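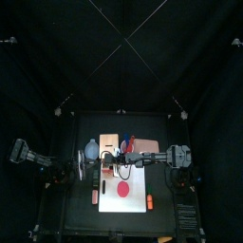
Kitchen corner: less on the counter, more room to cook

12/20/18

Dear members of the Clumcombe cooking club,

In October we asked you what you like least about our kitchen. We received 104 answers, and 11 of them were only one word: "boards". So this winter we begin with the boards, and after that with the small tools that travel from drawer to drawer and are never in the drawer where you look.

Boards

Please choose your board before you take out the food. The large white one needs the most space, so put it down first and let the other things find their place behind it. The light wooden board is for bread and for herbs. It should not stay in the sink, also not for five minutes. Wash it by hand, wipe both sides, and let it stand on its edge until the next morning. Jeanine Kuipers rubs our wooden boards with oil three times a year and she would be happy to have some help with this.
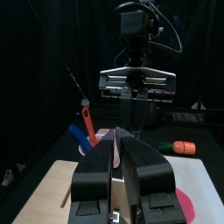 Spoons, spatulas and other long things

Handles up, always. A blue handle and a red-orange one are easy to tell apart when they stand together, and you can take the right one with one hand while the other hand holds the pan. It does not matter much if you use a bowl or a cup for this - a tall cup keeps the handles straighter, a low bowl is easier to wash. Small wooden sticks are quickly lost between the big tools, so please give them their own place.

A box and a pail

Small things that have no group can go in a box with a knob on the front, like the red one with the light-orange wooden knob. A little metal pail with a wire handle is also practical, and you can carry it to the table when we eat. Put the tall cup next to it and you have everything on one side of the counter. 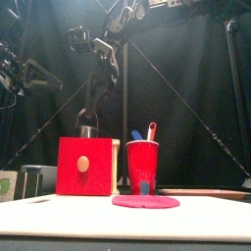 Do you have something to give away?

We still look for a bread knife and two colanders. You can leave them on the shelf next to the door, with your name on a piece of paper. The list of what we already have hangs inside cupboard 3.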